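Loose cables to be cleared from shared tables at Pernwood

November
By Kaede Nakajima

Users of the shared workrooms at Pernwood are being asked to take part in a building-wide clearance of loose cables, following a review of how tables and storage are used on the ground and first floors.

The review was carried out over the summer by the Facilities Office. It recorded 43 tables in regular shared use and found that leads, chargers and extension cables were being left out on most of them between bookings. Many had no label and could not be matched to an owner or a piece of equipment. Staff at the Pulter Building, which shares a stores budget with Pernwood, reported the same difficulty.

Under the new arrangements, any cable that is not connected at both ends when a booking finishes should be coiled, tied and placed in the tray at the end of the table. Cables that belong to fixed equipment may remain in position, but are to be labelled at the plug with the room number and the name of the equipment. Labels and reusable ties are available from the stores counter.

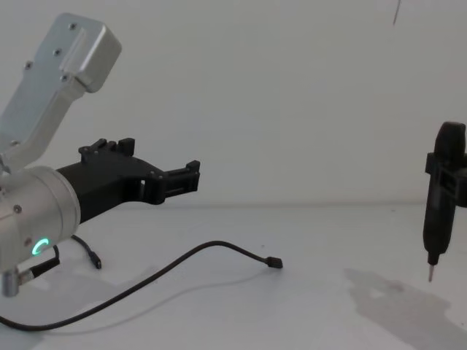
Pernwood Bulletin – Issue 15 – page 10

Black leads with small black plugs are the most common item on the tables and have proved the hardest to sort. Several types in use across the building look alike once they have been unplugged, although they carry different supplies and are not interchangeable. A lead left in a wide curve over the table surface also takes up working space, and can be caught by a sleeve or a bag strap.

Yaqin Long, head of facilities, said the office wished to avoid a repeat of last year's stock order, when new leads were bought for rooms that already had them.

"We found replacements had been requested for cables that were lying two tables away," she said. "People had no means of knowing what they were for. A label costs very little and takes a minute to write."

The stores counter has set aside 500 labels for the first stage, in two colours. White labels are for data cables and yellow labels are for power. Users who are uncertain which applies should leave the label blank and hand the cable in at the counter, where it will be tested before it is returned to the room. Testing is carried out in the mornings only.

Unlabelled cables found on tables after the end of the month will be collected and held in the Cai Room for up to 10 weeks. They may be reclaimed during counter hours on production of a staff or member card. Items not reclaimed will be tested and, where sound, added to the general lending stock. Damaged leads will be sent for recycling – they should on no account be placed in the general waste bins.

The office has also agreed a change to the booking form. From the start of next term it will include a line for any cables that a group intends to leave in place overnight, so that evening staff do not remove them in error. Groups with a standing booking need complete this line once only.

Fixed cable channels are to be fitted along the rear edge of the longer tables when funds allow. Samples from Woteck have been on trial in Room 15 since the spring, and users of that room have been invited to send their views to the Facilities Office in writing.

Comments (4)

R. from first floor
Please could the trays be deeper than the ones in Room 15. Anything longer than a metre springs straight out again.

benchuser
Does this apply to leads we bring from home? I have lost two chargers already and would rather they were not yellow-labelled and lent out.

Facilities Office
@benchuser – Personal leads should be taken home at the end of each booking. If one is collected by mistake, please bring your card to the counter.

M.T.
Very glad about the booking form. Our leads were put away twice in one week and it took half the morning to set up again.

Contact the Bulletin: Facilities Office, Pernwood, ground floor | © Pernwood Bulletin | Back to top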